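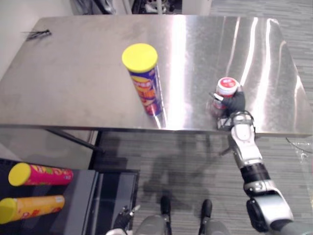
The steel table, with a chip can and a small red-and-white container.

Leokadia Wróbel wants to talk about the table first. Fine by me. I came to ask about pantry stuff, she has a steel table, we start with the table.

"I paid 80 dollars for it," she says. "Used, from a place called Wieczorek that was clearing out a kitchen. New they wanted 1,000. For a table!"

Big thing, stainless, shows every streak of light. Scratches? Wouldn't bother her. "Wood I was always oiling. This I wipe and walk away."

She runs Pesus, a little snack and pantry swap that started in September with neighbors trading what they over-bought. Everything gets sorted on the steel before it goes on a shelf. Chips, spices, candy, tea. I ask what the rule is.

"Tall things toward the back, little things up front where a hand can get to them. If you put a chip can in front of a spice jar you will never see that spice jar again. You'll buy another one. I have bought the same paprika three times."

On chip cans she has opinions. Keeps the empties, lids too.

"The plastic lid is the whole point. Spaghetti, no. Too long for most of them, people tell you it fits and then you're snapping it in half. Cookies, yes. Wooden skewers, depends on the can." She washes them? "Wipe, dont soak. It's cardboard, the bottom goes soft."

Small containers are harder. They tip, they roll, the print is tiny. She reads the date on each one before it goes anywhere, and writes it again on tape in big numbers.

"My eyes are not what they were. I'm not holding a jar up to the lamp at six in the morning."

The shelving is from Lodent, secondhand again, and she doesn't love it. Wobbles. A friend at Endale has promised her better ones, she's still waiting.

Last question, I'm already putting my coat on. What gets swapped the most?

"Tea. Everybody has tea they dont like." And the least? She thinks about it for a secnd.

"Good chocolate. I've seen it one time, and I took it home myself."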